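## Section 4. Fitting and Changing the Skumell Washable Bed Pad

This section applies to the Skumell Washable Bed Pad in both sizes, with or without tuck-in side panels. Read it in full before the first use. The pad is intended for use over a fitted mattress sheet and does not replace a mattress protector.

### 4.1 Before first use

1. Remove the pad from its bag and cut off the paper label.
2. Wash the pad once, on its own, in warm water. Absorbency is reduced until the factory finish has been rinsed out.
3. Dry completely before fitting.

**Note:** Fabric softener coats the fibers of the middle layer. Do not use it at any stage.

### 4.2 Placing the pad

1. Lay the pad across the bed with the quilted side facing up.
2. Position the upper edge level with the user's lower back.
3. Tuck each side panel under the mattress to a depth of at least 15 inches.
4. Smooth the surface by hand from the center outward. Folds left under the hips may mark the skin.

**Caution:** The pad must not be used to lift or turn a person unless it carries the Stamura handling label. 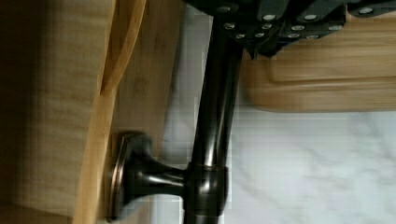

Clean pads should be kept flat, in a dry cupboard or closet within reach of the bed, and away from direct heat. Keep at least 2 clean pads available for each bed in use. Wash hands and put on fresh gloves before taking a pad from storage. Where the cupboard has a long bar pull on its door, such as the dark bronze one shown, include the full length of the bar and its mounting posts in the daily wipe-down. Used pads must not be placed in the same cupboard, even in a closed bag.

### 4.3 Changing the pad

1. Release both side panels.
2. Roll the used pad inward, keeping the wet area inside the roll.
3. Place the roll directly in a lidded pail or a Hijazi laundry liner.
4. Check the sheet beneath. Replace it if it is damp.
5. Clean and dry the user's skin, then fit a fresh pad as described in 4.2.

**Caution:** Redness that remains after a change should be reported to a nurse or physician.

### 4.4 Inspection

Inspect each pad every 14 days. Hold it up to a bright light and look for cracks, pinholes, or peeling in the waterproof backing. Withdraw any pad that shows these signs. A damaged backing cannot be patched.

Replacement side panels are supplied by Gerden under part number 1987. State the pad size when ordering.

Revised September 2023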